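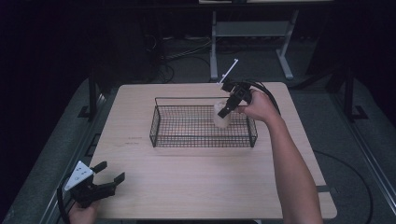

Lenstead Cups and Baskets - read me first

A set of 725 short recordings of plastic cups and wire baskets on a table. Kept by Ekua Ankrah and Yayra Annan.

What the labels cover
Each recording has one label: in, out or unclear. "In" means the base of the cup touches the basket floor at the end. Edem wanted a fourth label for leaning cups. We tried it for a month and the two of us marking could not agree, so it went.

What I would not trust
The word "tidy" in the older notes. It was never defined and I doubt it meant the same thing in March as in June.
The unclear pile (44 recordings). Some are plainly "in" and somebody was being timid.
Any claim that this tells you how people put away crockery at home. It covers cups and baskets, and a kitchen cupboard is another matter.

Splits
There are 6 folders, sorted by session. Don't shuffle across them unless you like flattering scores.

Corrections go to Yayra - please give the folder and the recording number.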